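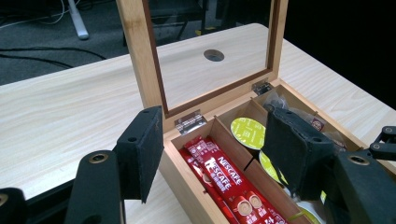
Progress report to the Macapagal Fund
Vendondale Welcome Rooms, hot drinks and kitchen strand
15/02/2023

Dear Mahsa Daneshvar,

Thank you for your kind note, and for being so patient while we got our numbers straight. I'm very glad to say the drinks tables are now going in all three of our rooms, and they have made far more difference than I dared put in the application!

Since September we have served 3,602 hot drinks, with 463 people coming through the doors at least once. The grant has paid for the cups, the urn at Brestance Road and the lidded wooden boxes, one to a table, where the coffee is kept. We did wonder whether plain tubs would do, but the glass in the lid lets people see what there is without having to ask, and our shyer visitors do seem to help themselves more (I have watched one gentleman lift the lid, think better of it and come back twice).

The dividers have been a blessing too. Nescafé sticks go in one compartment and the capsules with the green lids in another, and whoever is on the morning turn tops them up before we open. I should own up that the order slips a little by the afternoon – things get dropped back wherever there is room – and Jerome Sebastian would like small labels on the dividers, which we can manage from what is left of the sundries money.

We have £47 unspent on that line and would like to carry it over, if you are happy with that. The one thing still outstanding is the second urn, now promised within 30 days.

Do come and have a cup with us when you are next in Vendondale. The mornings are liveliest, and there is usually cake.

With warm thanks from all of us at the Welcome Rooms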